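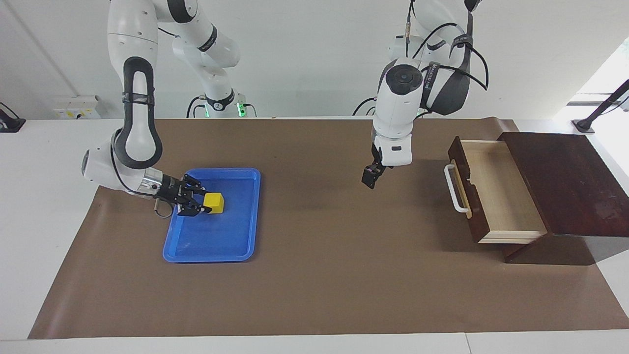
The Honorary Consul Has No Stapler

By Peiyu Shen
August 5, 2021

Hastthorpe has two honorary consuls, and I have now needed both of them. The first helped me with a certificate of life for my mother's pension, a document in which a government agrees in writing that a person it can see across the desk is not dead. The second stamped a form for my nephew's school. Neither gets a salary. One works out of the back of an insurance agency on Larulex Street, and the other keeps the national seal in a drawer with the takeout menus.

I bring this up because the foreign ministries of several mid-sized countries have been making noises about closing down their honorary posts, and people who write about diplomacy have mostly nodded along. The arguments are familiar. Honorary consuls are amateurs. They got the job by knowing an ambassador, or by selling an ambassador a boat. A few of them have done things with the license plates that they shouldn't have. Put the forms online, the thinking goes, and send the difficult cases to the embassy.

The embassy, from where I live, is 401 miles away. It is open to the public in the mornings, except on its own holidays, and ours, and a third set I've never been able to identify. I went once. I paid for a night in a hotel, stood in line for most of a morning, and was told at the window that my photocopy was on the wrong size of paper. There was a copy shop nearby that did a very good business in the right size.

Compare Mr. Govindasamy, who was honorary consul here for longer than most ambassadors stay in the service. When a crew of 40 fishermen got stuck in port after the owner of the Ritis stopped paying its bills, he was on the dock that evening with phone cards and a lawyer who owed him a favor. The embassy sent a note expressing its close attention to the matter. I have seen the note. It is on beautiful paper, the correct size.

I'll grant the critics some of this. The plates are a problem, and so are the parties, and there is something silly about a man who sells drywall being addressed as His Excellency (he isn't entitled to it, by the way, but try telling the drywall man). A ministry that can't say what its honorary consuls did last year ought to ask them, and ought to fire the ones who can't remember either. Publish the list. Put a term on the appointments, so that the job stops passing from father to son like a bad knee.

But look at what it costs. The post in the insurance agency gets an allowance of 300 dollars a year, which goes for postage and a flag. I've tried to work out what a career officer would cost in the same chair, with housing and school fees and the flight home every summer, and I gave up around the school fees. Ministries that would faint at the price of a real consulate are planning to close the cheap one and call it modernization.

As for the online portal, I've used it. It logged me out while I was looking for my mother's passport number, and when I logged back in it wanted to know whether I was her. There was a help line. The help line suggested I contact my nearest honorary consul.

The review is supposed to wrap up in September. If anyone from the ministry would like to see how the thing works before then, the agency opens at nine. Bring your own stapler, and an extra copy of everything.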